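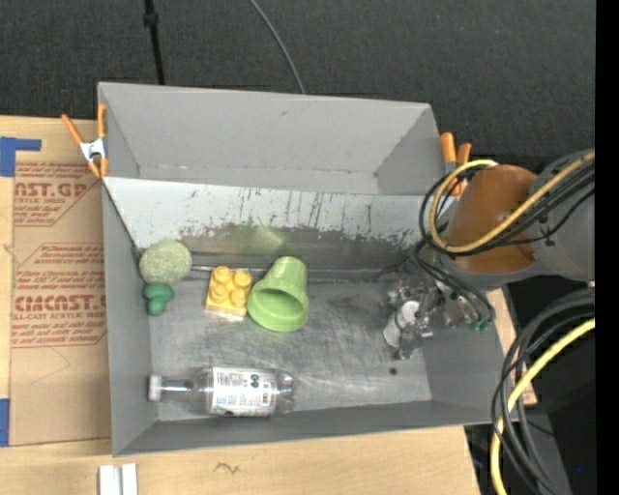

Search articles
Enter keyword
Go

Filed under: Automation / Shop Floor / Standards & Practice

The rules at the Cimon test lab fit on two sheets of paper. Ok-hee So wrote the first version in July, after a week in which two teams reported very different pick rates from the same arm.

"They were both telling the truth," she says. "One team reset the bin after every miss. The other one let things pile up against the wall."

The sheets now cover any bin-picking trial the lab puts its name to. The bin is clamped before power goes on, and the clamps are checked again at each break. Objects are household things of mixed shape: a ball, a cup, a toy block, a drink bottle with its label left on. Nothing is moved by hand during a run. If a hand does go in, the arm is stopped first and the run is marked as broken.

A full trial is 300 picks. Failed grasps count, and so do objects that are lifted and dropped. Abilio Sepúlveda, who audits the logs, threw out seven runs from the last batch of trials because the start times were missing.

Wear is a harder question. Bins get scratched, and a scratched wall doesn't reflect light the way a new one does. So wanted bins replaced on a schedule. Sepúlveda argued that customers run scuffed bins for years and the tests should too. The rule they settled on is to keep the bin and note its condition in the log.

Cables get a paragraph of their own. They must be tied along the arm with enough slack for its full reach - a tight cable can pull a joint off its path and nobody will see it in the numbers.

Okeke and Prullier, two suppliers that share the lab, have both adopted the sheets. Ferkalell is still reading them.

Comments (3)

gearbox_1075: We log bin condition too. Took one Wednesday to set up.

M. in Dayton: What happens if an object ends up outside the bin? Does the run continue?

tlw: Agree on the cables. I'd put that paragraph first.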